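Handout for the September unit. Read it before the lab session; the worksheet questions refer to the section numbers.

# Learning long household tasks from demonstrations: segment labels and the hand-over problem

Course notes, Vlasta Bednárik. Corrections by Matúš Říha.

## 1. The problem

A robot that learns by imitation is given recordings of a task and trained to produce the same motions from what its cameras see. For short tasks this works well. Picking up a cup from a known table is one motion with one goal, and a few dozen recordings are often enough.

Laundry is harder. A full cycle has the door, the basket, the clothes and the controls, and each of these needs a different kind of contact. The policy also has to know which part of the job it is in. If it loses track, it may reach for clothes while the door is still shut, or push the door against its own arm.

The study we follow this week is called Ekari. It asks a narrow question: does it help to tell the policy, during training, where one part of the task stops and the next one starts? The task used throughout is loading a front-loading washer from a basket on the floor with a two-armed robot.
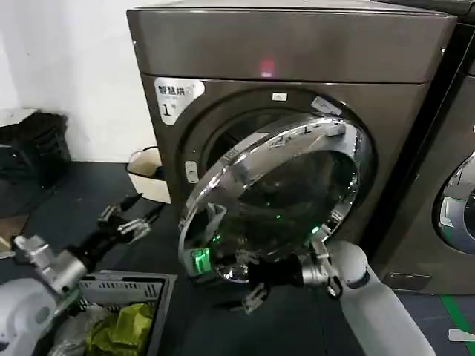
Page 2

## 2. Breaking the task into segments

The Ekari group divides the loading task into seven segments:

1. Approach the washer
2. Open the door
3. Lower the hand to the basket
4. Grasp cloth
5. Lift and carry to the drum
6. Release inside the drum
7. Close the door

Segments 3 to 6 repeat until the basket is empty. Each recording is therefore a different length, and a recording with two garments is a good deal shorter than one with five.

The door segments look simple and are not. A washer door moves on a fixed arc, so once a finger is on the rim the hand has to follow that arc. A small error in the wrist turns into a sideways force on the hinge. In the first picture the right gripper is at the lower left edge of the door's rim and the left gripper is open and holding nothing. This is a typical split of work for segments 2 and 7: one arm deals with the door, the other keeps out of the way. The policy has to learn the second part as well. An idle arm is still an output, and a policy that has seen too few idle arms tends to make them drift.

Segment labels were added by hand after recording. Two people marked the boundaries in each recording separately, and any boundary where they disagreed by more than 40 video frames was looked at again. Most of the disagreements fell between segments 3 and 4. It is hard to say at what moment lowering a hand becomes grasping.

## 3. Data

The training set has 162 recordings. A further 50 trials on the robot were kept for testing, with garments placed by a person who had not taken part in the recording.

All recordings were made by teleoperation: an operator moved the arms and the robot stored joint positions, gripper opening and video. Three cameras are used by the policy, one at the head and one at each wrist. The head camera gives the general layout. The wrist cameras give the close view that the head camera loses whenever an arm passes in front of the basket or the door.

The recordings were made in a shared hall in Kikdale, and the trials were run there too. Keep this in mind when you read the results, since a policy can learn things about a room that have nothing to do with the task.

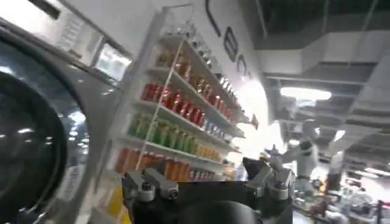
A wrist camera is a moving camera, and that has consequences for training. While the hand travels, its view swings through parts of the room that the head camera never looks at, and the picture tilts with the wrist. The gripper itself stays in the same place at the bottom, which gives the network one fixed reference. Everything else can change from one recording to the next. The tilted shelves of bright packages in the second picture, and the ceiling light flaring beside them, are strong visual signals with no use for laundry. A network with little data may tie its actions to such things. The group used two measures against this: random changes of brightness and color during training, and dropping one of the wrist views at random so that no single camera could be relied on.

You will meet the second measure again under the name *camera dropout*. It costs a little accuracy early in training and usually pays it back later.

## 4. The method

The base model is a standard action-chunking policy. It takes the three camera views and the joint positions and predicts a short run of future actions, which is then carried out before the next prediction.

Ekari adds one small output head. At every step it predicts the current segment, using the hand-made labels as targets. The predicted segment is then fed back as an input at the next step. The training loss is the sum of two terms:

`L = L_action + w * L_segment`

The weight `w` is small. If it is set too high, the network becomes good at naming segments and worse at moving.

Three versions were compared:

- **Base**: no segment labels at all
- **Head only**: the segment is predicted but not fed back
- **Feedback**: the segment is predicted and fed back

## 5. What was found

Feedback did best over the whole task, and the gain came almost entirely at the hand-overs between segments. Inside a segment the three versions behaved much alike. The base version most often failed by repeating something: it went back down to the basket while still holding a garment, or began to close the door too soon.

Head only sat between the other two, closer to the base version. Its predictions of the current segment were good, but the action part of the network made little use of them.

Grasping remained the weakest segment for all three. Cloth has no fixed shape, and when garments overlap, a grasp aimed at one often catches the other.

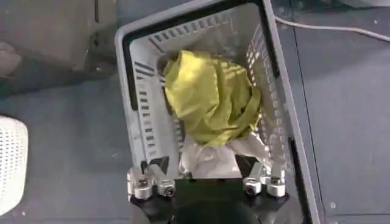 **Why are the segment labels made by hand when the gripper signal could mark the boundaries?**

The gripper signal only marks the moments when the fingers open or close. It misses the change from approaching to opening the door, and it produces false boundaries whenever an operator lets go and tries the grasp again.

## 6. Limits of the study

One washer model, one type of basket and one room were used. Nothing is claimed about top-loading machines. The test garments were different from the training garments in color but similar in size, so large items such as sheets were not covered.

Labeling is slow – in the group's own account it took longer than the recording. A later project, Drakos, tries to find the boundaries automatically from changes in arm speed. We will read it next, so for now only note that it starts from the same seven segments.

## 7. For the lab

Bring a laptop with the Firkeck viewer installed. You will get four unlabeled recordings. Mark the segment boundaries by yourself first, then compare with your partner and write down every boundary where you differ. Hand in both sets of marks along with the final version.

Read sections 2 and 4 again before you start. The weight `w` is covered in the second half of the lab, and you may leave that part of the worksheet blank until then.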